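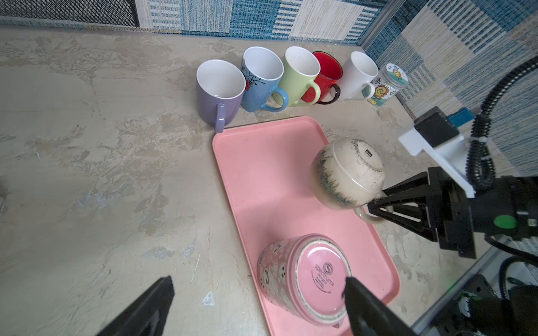

How many demonstrations does it take before a two-arm setup learns a simple table task?

For one task with one kind of object, most of our customers get a usable policy from 600 clean episodes. If the objects change in shape and color, plan for more. The largest single-task set recorded on a Firkwood station so far is 3000 episodes, and the group that made it stopped there because the last few hundred no longer changed the result.

Home Stations Grippers Software Support Contact

Firkwood two-arm recording station

4th May
By Kwesi Annan
9 min read

Firkwood is a bench station for recording two-arm manipulation by hand. An operator moves a pair of leader arms, the follower arms copy the motion, and the station stores joint positions, gripper openings and camera video against one clock. It is made by Leker and is sold as a complete station or as an upgrade for people who already own follower arms.

This page covers what the station does, what comes with it and how we suggest setting up a task. Prices are on the quote form, as they depend on which arms you want.

What it records

Each episode is one folder. It holds the video from every camera, a table of joint positions for leaders and followers, gripper commands, gripper positions as measured, and a short text file with the task name, the operator's initials and the result. The result is marked by the operator with the foot pedal: left for keep, right for discard. Discarded episodes are moved to a separate folder and are not deleted until you empty it.

Leader and follower positions are both saved. They are not the same thing. When a gripper closes on something solid, the leader keeps closing and the follower stops, and the difference between the two tells a model how hard the operator was squeezing. Older tools often kept only one of these. If you have files from such a tool, the converter will import them, but it cannot fill in the missing column.

Wrist cameras

Every follower arm has its own camera at the wrist. A fixed camera over the bench gives the layout, but it loses sight of small contact points as soon as an arm moves in front of them. The wrist view keeps the fingers in sight during the grasp.

Mugs are a good test of this. In the wrist view at the top of the page, a cream mug is being held by its handle, and the gripper fingers close to the camera are next to a pink mug lying upside down on the tray. A model trained on that view has to deal with two grippers in the same video, objects that are turned over, and a row of other mugs in the background. We recommend keeping clutter like this in your recordings if the robot will meet clutter later.

The camera brackets are 3D printed and the files come with the station. If you change the bracket, run the wrist calibration again and start a new dataset version. Do not mix two bracket positions under the same version number.

Setting up a task

Write the task in one sentence and put it where the operator can read it. "Pick up each mug from the tray and stand it on the table" is enough. If the sentence needs an "or," you probably have two tasks.

Decide what counts as the end. For mugs, we use standing upright, released, both arms back at rest. Operators who end an episode while a hand is still moving leave the model without an example of stopping, and it will hover over the table at the end of a run.

Change the starting layout between episodes. Move the tray, turn it, swap the objects, put some face down and some on their sides. The software can print a layout card for each episode, which helps new operators who tend to put things back in the same place. Experienced operators can switch the cards off in the settings.

Keep the lighting you will have in use. If the blinds will be open when the robot works, record with them open.

Failed grasps and recoveries

Keep an episode in which the operator misses, backs off and tries again, as long as the task is finished properly. These are useful. Discard an episode if the operator paused to talk, if someone reached into the workspace, or if an object went off the table.

Nour Akl runs our operator training and asks new operators to discard freely on the first day. By the second week most of them are keeping nearly everything. Training is included with the complete station and takes 2 days at your site.

Choice of grippers

The station ships with the Ravn parallel gripper. It has narrow fingers that fit through a mug handle or under the edge of a tray, and the fingertips can be changed with one screw. The fingertips are a wear part. Replace both on a gripper at the same time, and note the change in the dataset log.

The Gandia gripper opens wider and is meant for boxes and bottles. It is heavier, and it does poorly on thin handles. You can fit one of each, but the software will then ask you to name left and right before every session. A model trained on one pair will not carry over to another pair without new recordings.

In the box (complete station)

Two leader arms
Two follower arms with Ravn grippers
Wrist camera and bracket for each follower arm
Fixed overhead camera with clamp
Recording computer with software installed
Foot pedal
Cable set with ties
Spare fingertips, 9 pairs
Emergency stop button

A table is not included. Any flat, stiff surface will do if the arms can be clamped to it. Avoid glossy tops, which give reflections in the wrist video.

Cables

Most support calls are about cables. Leave a loop of slack at the wrist so that the last joint can turn all the way in both directions, then fasten the cable to the bracket with a tie. Move the arm slowly through its full range by hand before the first session. If the camera picture drops out at one particular angle, the cable is too short at that point.

Software and file formats

The software has no subscription. Updates are free for the life of the station. Files are stored on your own computer and nothing is uploaded. Export is available to the common training formats, and the folder layout is documented in the manual for anyone who wants to write their own loader.

The next software release is planned for July. It adds a review screen where a second person can go through kept episodes and mark the start and end of each grasp.

Ordering

Send the quote form with your arm model, if you have one, and a sentence on the task you want to record. If you are not sure which gripper fits your objects, mail us a few of them and Nour's team will record a short set and send you the files along with the objects.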